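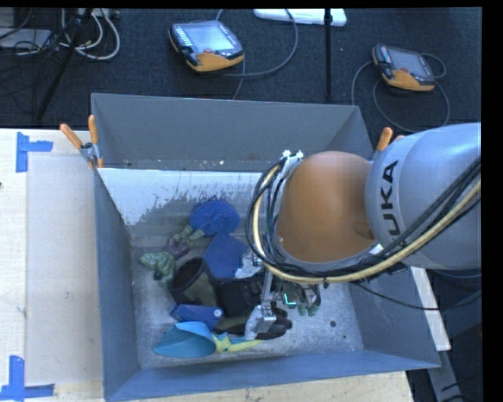 Lists > Soston Small Stores > Archive > Stock and counting
Last updated: January 20, 2018

Subject: Re: Recount of mixed fasteners at Deston

On the Deston recount, the previous message said:

> We weighed the M6 stock again and got 2,329 pieces. The Moriarty
> ledger has 1,795. The scale was zeroed before each tub. Does
> anyone else see a gap this size, or should we write the ledger
> figure off and start again from the weight?

Please don't write it off yet. A gap that size is too large for scale drift, and the sign of it points to the unit weight.

Two things to check. First, which sample the unit weight was taken from. Moriarty takes the last stored value unless you clear it, and the value stored in July was for the longer bolt. If the tubs now hold a mix of lengths, one unit weight will not do for both. Second, the sample size. We had been using 7 pieces at Grurau and the results moved about from one tub to the next. With a sample of 100 they settled, and the hand count and the weighed count agreed on every tub we tried.

The order we use now:

1. Sort by length before weighing anything.
2. Tare the empty tub. The weights printed on the lids are wrong for the newer tubs.
3. Count out the sample by hand and store the unit weight under the full part number.
4. Weigh the tub, then the sample again. If the second reading differs, start over.

Washers should go on a separate line. They stick together when oiled and the short ones end up under the bolt heads, which pushes the count up.

On the ledger side, Moriarty will accept a correction without a reason code, but the correction then drops out of the monthly report. Use code R for a recount.

Could you post the stored unit weight and the lengths you find in the first tub? I can compare them with the Grurau values.

--
Stock and counting list, Soston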